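Subject: Re: [cell-practice] draft 3 of the tabletop handling rules

On the draft Nabil Qaisi wrote:

> Section 4 is now settled unless someone shouts. Two-arm cells
> get the same clearance rule as one-arm cells. Anything not being
> handled has to be off the table before the arms are enabled. We
> ran 387 handovers at Mullport under this wording and had no
> reportable contact. I'd like to freeze the text in July.

Nabil,

Consider this a shout, a medium one.

I don't doubt the 387. I doubt what they tell us. "No reportable contact" depends on what the operator thinks is worth reporting, and section 7 still leaves that to the operator. Rullwood logged 2924 cycles last year with the same definition and came up with 74 contacts. Either Mullport is a much better shop or the two of you are counting different things. I know which one I'd bet on.

My bigger problem is "anything not being handled has to be off the table." Who works like that? I have yet to walk into a cell that does. We have a plant pot standing on ours, and a loose cap on the wood in front of it, while one arm has a bottle in its grip just above the surface and there's another bottle between the other arm's fingers.
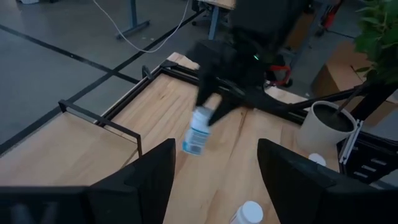 Rullwood, 29/05/2022

Under draft 3 that table fails before anyone looks at speed, force or who is standing near it. Fine, fail it. But a rule that fails every working table gets ignored, and then the parts that matter get ignored along with it. I'd take a short list of what may stay, with positions written down, over a ban that lives only on paper.

Also look at the floor. There's a white cable curving across it toward the table. Draft 3 has nearly 100 lines on the tabletop and not one on cables. Massawe raised this on draft 1 and got "out of scope" for an answer. I'd like to hear why, in words, on the list.

Smaller things:

4.2 "indicator visible to the operator" — visible from where? A small green light on an arm meets this as written. I don't think a light you have to go looking for is much of a safeguard.

4.5 treats a bottle in the grip as "secured." Tilted too? Full or empty? The text doesn't say.

6.1 still cites the Skistix checklist, which was pulled. Please drop it.

I'm against freezing in July. Fix section 7 first, then have both shops rerun with one definition of contact, and I'll read whatever comes back.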